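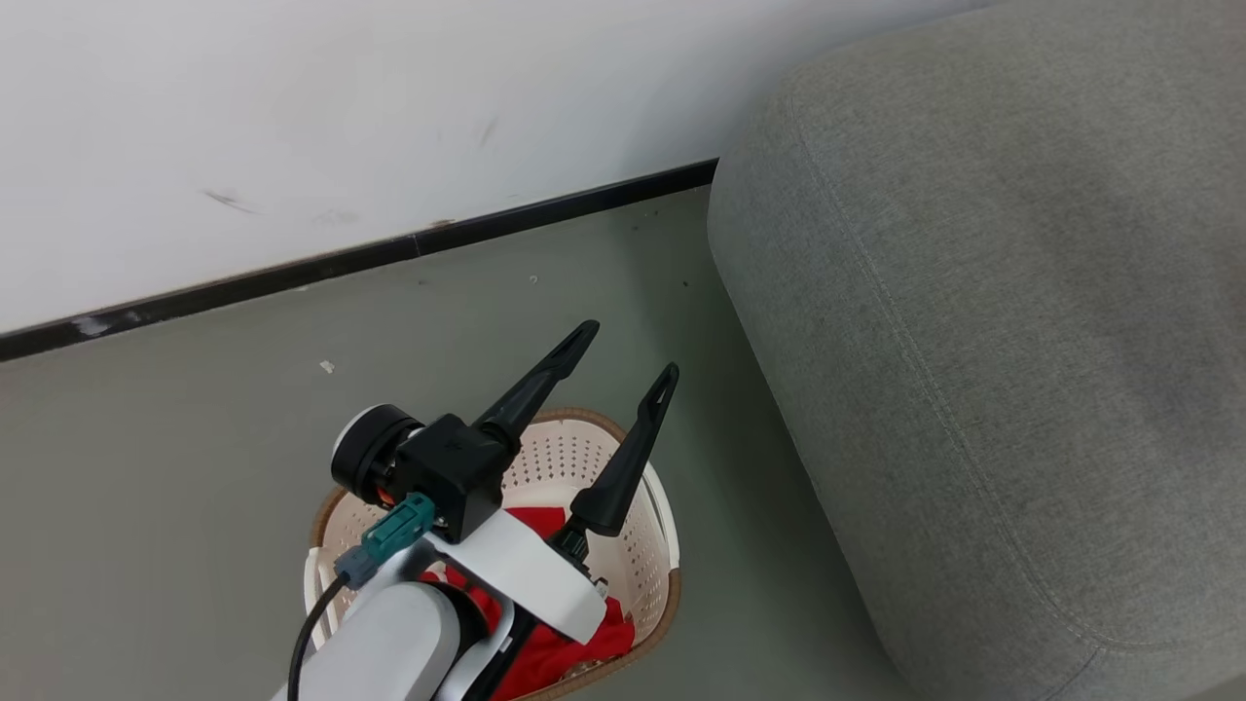 Home > Kitchen & Baking > Bread

Sourdough starter smells like nail polish remover, do I start over?

Asked by tinloaf in December
3 answers | 500 views

Hi everyone! First time posting, long time reading, and I love this place. I started my first sourdough starter after my cousin gave me a bag of Vavero whole rye flour and I have been completely hooked, I check on it before I even make coffee.

So I'm on day 6. Days two and three were wild, it bubbled up almost to the top of the jar and I was telling everybody at work I was a natural. Then it went flat. Now there are a few small bubbles on top and a thin layer of gray liquid, and when I take the lid off it smells like nail polish remover. Pretty strong too, my eyes watered a little.

What I'm doing: one feeding a day at 8 in the morning, a big spoonful of flour and some tap water, stir, lid on loose. I don't throw any out because it feels like a waste. The kitchen sits at 73 during the day and gets colder overnight, I don't know how cold.

Is it dead? Should I dump it and begin again? I have most of the bag left so I could, but I'm kind of attached to it by now (it has a name, it's Flaltetano, my daughter picked it and will not explain).

Thanks!!

Best answer (chosen by asker)
Hajar Berrada

Please don't dump Flaltetano! You are in such a good spot and you don't even know it.

The big rise on day two or three is mostly bacteria that were in the flour. They make a lot of gas, then the jar gets too sour for them and they quit. After that you get a few boring days while the yeast gets going. Almost everyone's starter does this and it's when most people give up, which makes me so sad, because the fun part comes right after.

The nail polish smell means it's hungry. The gray liquid is called hooch and it means the same thing. You can stir it in or pour it off, I pour it off when it's thick because I like a milder bread.

Here is what I'd do starting tonight. Stir it, keep 50 grams and get rid of the rest. Add 50 grams of flour and 50 grams of water. Do that again in the morning, and then twice a day. I know you don't want to throw any out, but with no discard the pile gets bigger every day and your one spoonful is a tiny snack for it. Once the starter is healthy you can save the discard for pancakes and crackers (the crackers!! with sesame seeds and too much salt) but I wouldn't eat this early stuff.

A cheap kitchen scale helps a ton. Spoonfuls of rye can be all over the place depending on how packed they are.

73 is fine. If nights are cold, put it in the oven with only the light on, and put a sticky note on the oven door. I have baked a starter. It was a very good starter.

Give it another week. When it doubles within a few hours of a feeding, several feedings in a row, go make bread and come back and tell us how it went!

Answer 2
Undivska

Agree with the above. Also check your water, if your tap smells like a pool let it sit out in a pitcher overnight. Mine did nothing for ages and perked up when I switched to filtered. Could have been a coincidence.

Throw it away if you see fuzz, or pink or orange streaks. Smelly on its own is ok.

Answer 3
Tawfik

just use a packet of yeast, bread in 3 hours

 Comment from Undivska: That's a different bread.

 Comment from Tawfik: its still bread

Comment from tinloaf (asker)

Thank you Hajar!! I did the 50/50/50 last night and again this morning, and the smell is already a lot less sharp, more like plain yogurt now. No real rise yet but there are bubbles along the side of the jar that weren't there before. It's in the oven with the light on and I put TWO sticky notes up. I'm also going to try the pitcher thing.

One more question, is it ok to switch from rye to plain all purpose when the Vavero runs out, or will that upset it?

 Comment from Hajar Berrada: Totally ok! Mix them half and half for a couple of days first. It'll slow down a bit and look thinner, then it catches up. I keep a little rye around for when mine gets sluggish. Yogurt smell is great news!

Related questions
Can I leave my starter in the fridge for a month?
Why is the bottom of my loaf so hard to cut?
Rice flour or regular for dusting a proofing basket?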